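Budgeting a gripper for workstation teardown

Paraschiva Ursu
We strip used desktop workstations and pull the memory-size cards by arm. Rultora quoted 2,776 for a parallel gripper, fingers extra. Is that sane for 30 cases a week?

kallelus_bench
Fingers are the real cost. Budget 415 a set and buy four sets – the tips wear.

Uvent
Get the Ekinci, it's cheaper.

dmr_cell
Check clearance before price. Between the memory banks and the drive cage there is little width for finger plates, and cables get in the way.
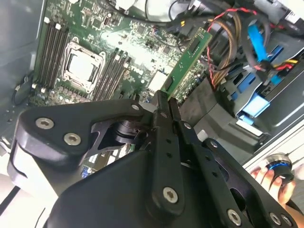
Narrow card held by its lower edge, black parallel gripper.

Ask Rultora for a loan unit until July.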